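Two-arm sim before I cut metal - door handle grab, opinions wanted
Forum: Home Builds > Arms and Grippers

odwood_garage
Following on from my August thread. I'm still building the two-arm robot in the garage, and before I order the last of the motors I'm running the whole thing in simulation with a kitchen around it. Current job is the green cabinet with the long black handle. Left arm does the grabbing, right arm is parked with its gripper open for now. I'm sticking with parallel grippers on both sides because I already have the parts for them. Here's the head view from last night's run, after I got fed up with tuning and let it go.
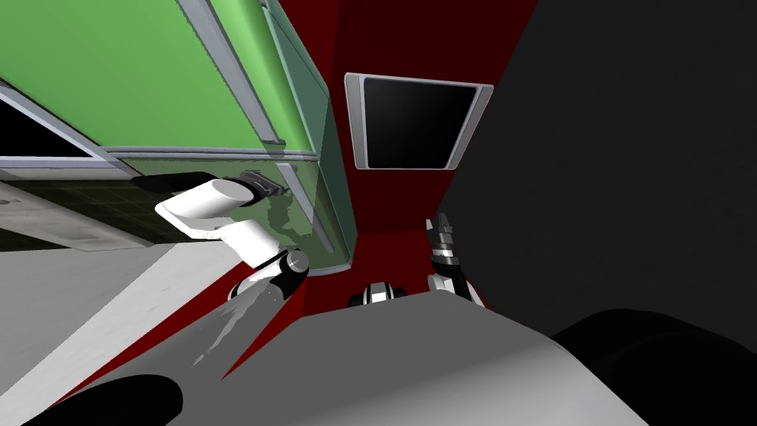
Do I need to model the handle as its own part, or can I leave it merged with the door?

Make it its own part, fixed to the door, with its own simple collision shape. If you leave it merged, a lot of importers wrap the whole door in one big hull and your fingers end up closing on air in front of it.

lurkside
Nice! What's your time step? I was at 30 steps a second for ages and wondered why everything I gripped buzzed like a wasp. Went up to 1000 and it all calmed down (the fan on my PC did not).

odwood_garage
204, don't laugh. It's the fastest my old laptop will go without turning into a slideshow. Here's another one from the same kitchen.

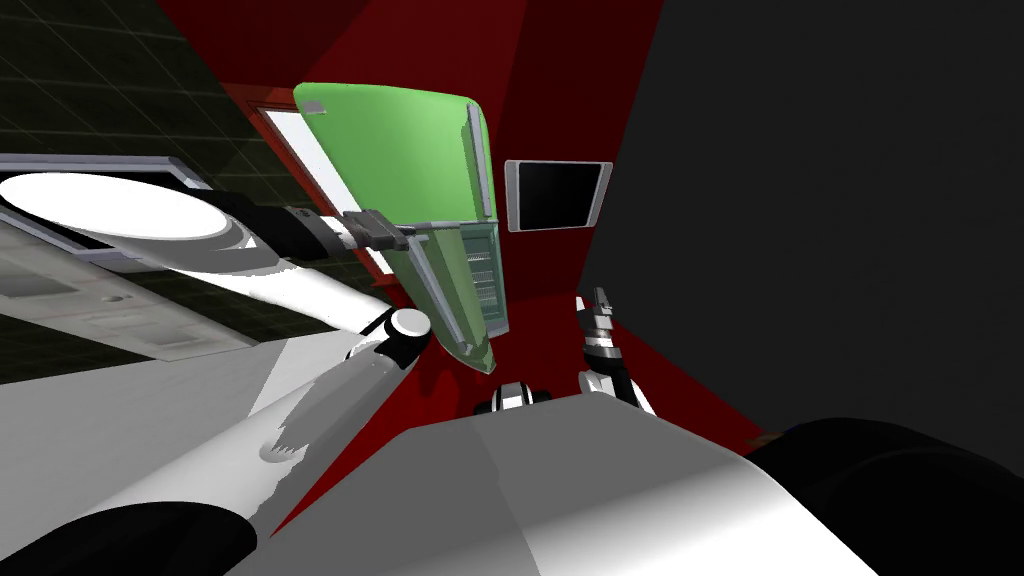 Left gripper on the edge of the green panel, right one still parked.

sirkden
I'm going to be the grump. You can spend all winter in there and the real gripper will still slip, your friction numbers are guesses. I'd bolt one arm to the bench, hang an old cupboard door off a 2x4 and start pulling on it. I broke 3 fingers that way (printed ones!) and learned more than I ever did from a sim.

Hefin Kemeys
Don't agree with that. Friction, sure, but reach is just geometry, and reach is what gets you with doors. The wrist has to swing along with the handle and you find out halfway that the elbow wants to be inside your chest. I'd much sooner find that out on a screen than with a motor I paid for. Got a wrist view, odwood?

odwood_garage
Yep, added one on the gripper. It eats more of the laptop but I like being able to see between the fingers.

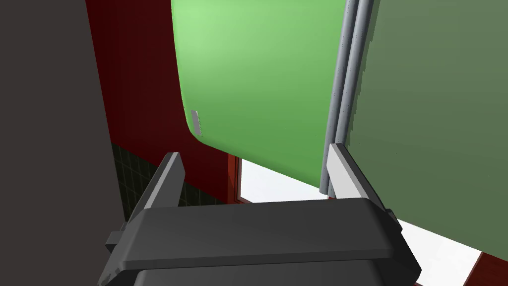

Wrist view, fingers open, green panel ahead.

sirkden
OK that's a good view, I'll give you that. Still say bench.

lurkside
Are you using the Aksoy pads on the real fingers? Mine went shiny pretty quick and I swapped to strips of bike tube.

odwood_garage
Bike tube it is, I've got a dead one hanging on the wall. Sirkden, I'll do one arm on the bench once the shoulder bracket is cut. Hefin, can you post how you set your elbow limits?

Hefin Kemeys
Will dig the file out tonight. It's a mess but the comments are readable.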